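Magazine > Features > Ground and Stone

Last updated: July

The slope that wouldn't sit still

There is a bench at the top of the old Michiels cutting where Yichen Zhong likes to eat her sandwiches, and from it you can see pretty well the whole of the problem: a long brown slope, a road at the bottom, and a row of gardens that have been creeping downhill for as long as anyone has lived there.

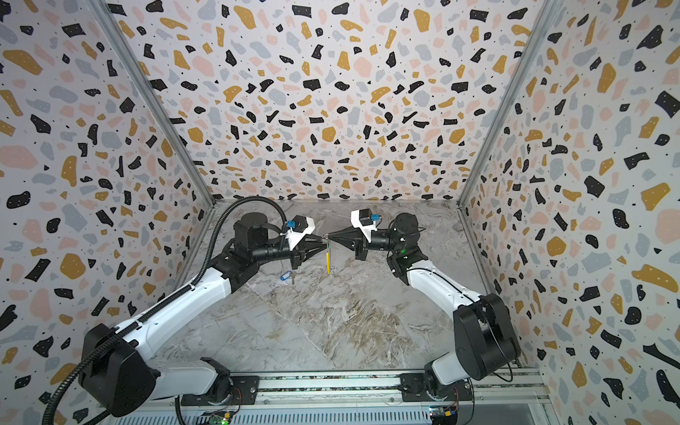
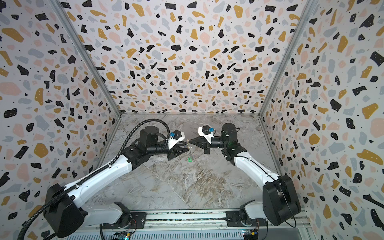
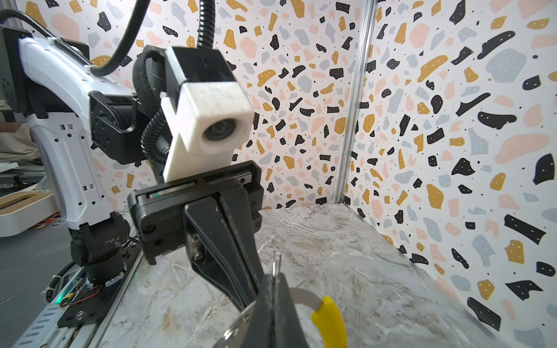
She has been looking after this hillside for 13 years, first as a junior with a clipboard and now as the engineer who gets the telephone call when it rains hard. The trouble, she tells me (pouring us both tea from a very battered flask), is a band of soft clay lying between two layers of perfectly decent sandstone. Water gets down through the upper rock, meets the clay and has nowhere to go, so it sits there making everything slippery.

The first drains were put in by a previous owner and most of them had silted up before Yichen ever saw them. Her team has since laid 1,690 metres of new pipe, and drilled 303 steel nails into the steepest part above the Flokasitz turning, which was a noisy summer and I gather the neighbours were terribly patient about it!

The slope still moves, mind you, by around 2 millimetres a year, and she is quite content with that. She'd like another line of drains before winter, if the money can be found, and she wants the brambles left well alone.

Related features
Walking the Tindex sea wall
What lies under Zidano
Readers' letters: wells, springs and soggy lawns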